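Progress report to the Moulin fund, bed-making cell, 5 April 2024
From: Romain Riviere, Laltulley workshop

Hello all, and thanks for being patient with me. I owed you this before the end of last month and then the left wrist decided to act up, so you're getting a longer report with more grease in it.

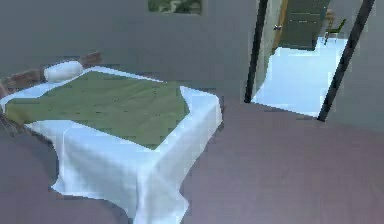 First, where the money went. Most of this period was spent getting the bedroom model in Wuvavora to agree with the real cell, and the rest went into keeping the real cell running. I'd planned for those to be separate jobs. They weren't!

The model side first. The cloth settings were far too stiff when I last wrote, and a sheet would stand off the side of the mattress like cardboard. I've redone the bending and friction values for both the sheet and the blanket, and the long sheet now hangs down in soft folds and gathers a bit where it meets the floor. The corner at the foot of the bed was the worst of it, and I'm pretty happy with how the fabric bunches there now. The blanket isn't settled yet. Its edge comes out more jagged than I'd like against the white, and I think the mesh is simply too coarse for it. A finer mesh slows everything down, so I've left that alone until we get the second workstation (it's on the invoice you approved, still not delivered).

I also turned the bed at an angle to the back wall in the default room. In the old layout everything was squared up, and I kept fooling myself that a grasp was good when it only worked from that one approach.

Now the machine itself. The Brirkska arm has 171 hours on it since the last service. The left wrist started clicking on slow rotations, and at first I blamed the cable bundle, because it's always the cable bundle. I rerouted it, gave it more slack, and the click came right back. When I finally pulled the cover I found two loose screws on the gear housing and a seal that had gone hard. I replaced the seal, cleaned out the old grease, and put the screws back with thread locker. It has been quiet since then, but I'm checking it every morning before the first run and writing it in the cell log.

The finger pads are wearing faster than I budgeted for. The cotton is gentle, but the hem isn't, and the pads get a shiny groove right where the hem slides through. I went through six sets. I've ordered a softer compound to try, and if that wears just as fast I'll go back to the original ones and ask you to move a little money over from travel, where we've hardly spent anything.

Calibration is in better shape. I used to do it after every pad change with a tape measure and a lot of squinting. There's now a fixed plate bolted to the bed base, and the arm touches it at five points before it does anything else. It takes about 5 minutes. It also caught a real mistake – I'd put one finger on backward and hadn't noticed.

Still open:
The emergency stop on the door side needs a longer cable so I can reach it from the bench.
The wrist seal on the right hand is the same age as the one that failed, so I'd like to swap it before it goes.
Pillow handling hasn't started. I have a plain bolster in the model for now, and no grasp written for it.

Next up is the seal swap, then a week of sheet runs on the real bed with the new cloth values loaded, and I'll send you the logs as they come off the machine. If anyone from Moulin wants to come by and watch, please do, just write to me first so I'm not in the middle of a teardown – the floor gets pretty crowded with parts.

Romain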